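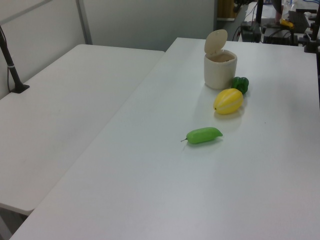
Helju said I should've sold the house on Wirkside years ago, before the roof went and before the man at number 29 started keeping geese. She said it over the phone with her mouth full, so I had to work out the geese part on my own.

I told her I wasn't selling. I told her I was only up there to clear out the attic (a lie) and that I'd be on the 4 o'clock bus back to Greselville (a bigger lie, I had my pajamas with me).

The thing is, I'd found Dad's letters. A whole shoebox of them, all written to a Nayara Miranda, all stamped and never mailed! I sat on the attic stairs and read seven in a row. They were mostly weather. Rain in January, more rain, a long bit on whether the plum tree would make it, and then right at the bottom of every one, "I still have your coat."

Well, I knew that coat. Green wool, big buttons, hung behind the kitchen door my whole childhood, and Mom would just move it aside to get at the broom. I used to hide in it when the doctor came.

"Are you still there?" Helju said.

"Did Mom know anybody named Nayara?"

She quit chewing. I could hear her TV going, some game show, people clapping like mad.

"Put the box back," she said, "and go catch your bus."

So I went down to the kitchen and looked behind the door, and there was the broom, and there was the hook. I put the kettle on and went back up for the next letter.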